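Teaching the arms to stack: notes from Pesitora

Most of the winter's work at the Pesitora workshop has gone into one small job: getting a pair of robot arms to pick up toy bricks and put them on top of one another. The bricks are the large kind made for small children, with round studs on top. Manaia Sutcliffe has run the sessions from the start, and members who came to the December open evening will have met her at the bench.

The arms don't get written instructions for this. A person drives them by remote control, one hand for each arm, and everything the arms do is recorded along with the views from the cameras. When there are enough good recordings, they go to Clokska, our training program, which tries to work out what to do from what it sees. One recording of the task from start to finish is called a run. We had 600 usable runs of the stacking job by the time this issue was put together. 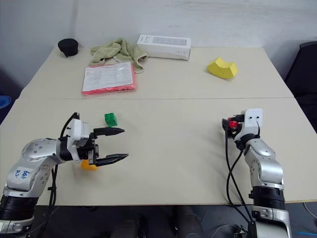
How a session goes

An operator works for 15 minutes and then swaps. We tried longer turns in the autumn and the runs got worse towards the end, with more bumped bricks and more hurried grips. Between runs the bricks are moved to new places by hand. It's dull work, but if they always start in the same spots the arms learn the spots and take no notice of the bricks.

New operators spend their first hour on nothing but opening and closing the grippers. After that they lift one brick and set it down, and only then do they try a stack. Whitelaw, the control rig we built last year, is lighter to hold than the old one and people get the hang of it sooner. The left handle still has a little play in it. Manaia has a replacement bearing on order.

We ask operators to move at a steady speed and to finish each movement before starting the next. If a grip is poor, they should let go and take it again, and carry on recording. A run with a clean second try in it is worth keeping.
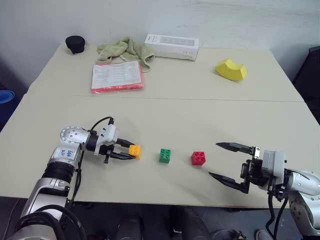 The question we get asked most is why we need both arms for a job that one could do. Part of the answer is reach. With an orange brick over by the left gripper and a red one across on the right, a single arm would spend much of its time travelling, and the operator would have to lean and twist to drive it there. The other part is that the next job on the list needs one arm to hold while the other presses, and we would like our operators to be used to working two-handed before we get to it.

The brick nearest each arm is normally taken by that arm. The middle one can go to either, and we leave that to whoever is driving. Iserow, who look after the software side for us, asked whether we ought to fix a rule for it. We talked it over and decided to leave it open for now, but to note down which arm was used so the runs can be sorted later.

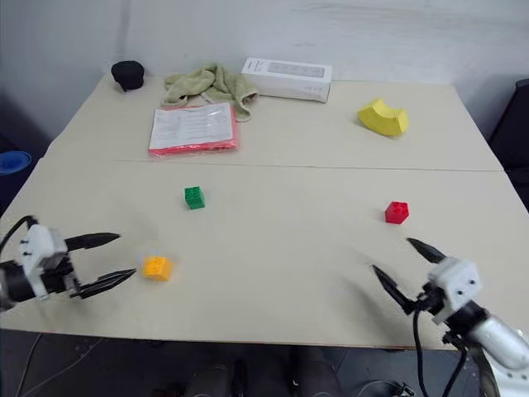 Lining up the studs is the hardest part to show well. From the overhead view a brick can look square to the one below and still be a few millimetres out, and pressing down at that point tips the whole stack. Operators are told to check the view from the gripper before they let go. It took up to 4 attempts to get a brick seated in some of the early runs, and those have been set aside in a separate folder.
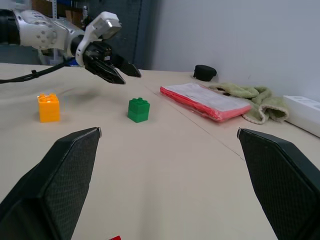 View from a gripper camera, with the other arm above the bricks.

Clokska has now been trained on the first batch. Picking up is going well. Placing is less steady, and the arms sometimes stop above a brick and wait there until the run times out. Manaia thinks the recordings have too many pauses in them at that point, where operators were checking their view, and she is going back through the batch to trim them.

We could use 2 more operators for the evening sessions, which start at half past six. You don't need any experience with robots. Put your name on the sheet by the workshop door, or speak to Manaia.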